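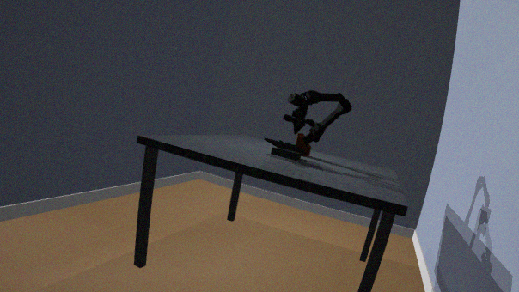

Fig. 1. Simulated arm and table, with the gripper over the work area.

Mulilholm Robotics Club
Progress report to the Pretden fund, 12/30/22

The club has 18 members this term, up from 11 in July. Most of the work has been in simulation, as the grant for the physical arm covers parts only from the spring.

Work done
The table, room and arm model are finished. Andri Schnyder rebuilt the joint limits after the elbow kept folding through the upper link. Lighting is fixed to one side for now, so the shadows fall across the table and on to the pale wall. We have logged 3,009 runs of the reaching task, all with the same start pose. Debashish Ekanayake wrote the script that sorts failed runs by the joint that stopped first.

The students now write their own motion files. Each pair hands in one file and a half-page note on what went wrong with it. The notes are kept with the code. 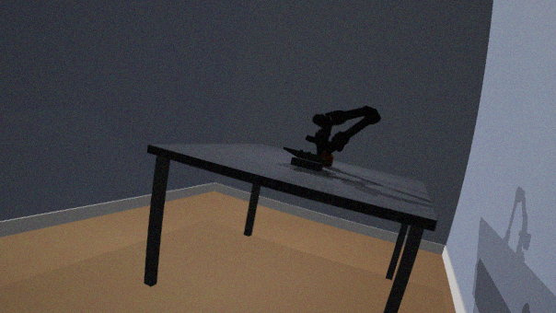

Severyn Lysenko wrote after the last review that the runs should start from several poses before any grasping is tried, and that he would sooner see a slow arm that stops in the right place. We agree and have moved grasping back to the second half of next term.

Problems
Two of the club laptops cannot run the simulator at full speed. Pairs share the faster ones, and this costs time in each session.

Spending
Of the 40 hours of paid tutor time, 11 are left. No money has been spent on hardware.

Next term
Varied start poses, then grasping. Elfriede Widmer will take over the session plans.

Renato Ignacio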